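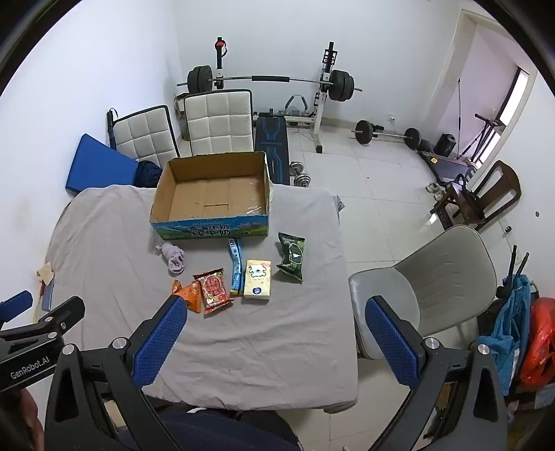

Snacks on the table, with the open milk box behind them.

Household tips: keeping a trending row off the family's phones

When a public figure's post starts trending, the same argument will appear in the timeline, the search page and the notifications. Each has its own controls. Menu names differ between apps and change with updates.

Mute the words first. Open the privacy or content settings and find muted words. Enter the surname, the hashtag and the commonest misspelling as separate entries. Set the mute to expire after a week or a month. A permanent mute is easily forgotten and will hide unrelated posts later on.

Turn off push notifications for trends and recommended posts. Leave direct messages on. On most phones this is done inside the app, as the phone's own settings may only offer all or nothing.

Switch the timeline to accounts you follow, newest first. Check it again after an update.

If a post of your own is drawing replies from strangers, restrict replies to people you follow. Existing replies will stay where they are. Take screenshots of anything threatening before you report it, with the account name and time showing, and save them outside the app.

Shared tablets need the settings changed for every account signed in. Thodoris Stefanou of Dindurbridge writes that his tablet kept showing a muted hashtag until he found a second login on it.

Request a copy of your data before deleting old posts. A batch of 300 can be removed by hand in an evening. For over 3000, a deletion tool is more practical, but revoke its access to the account once it has finished.

Demyd Kravets
November 9, 2022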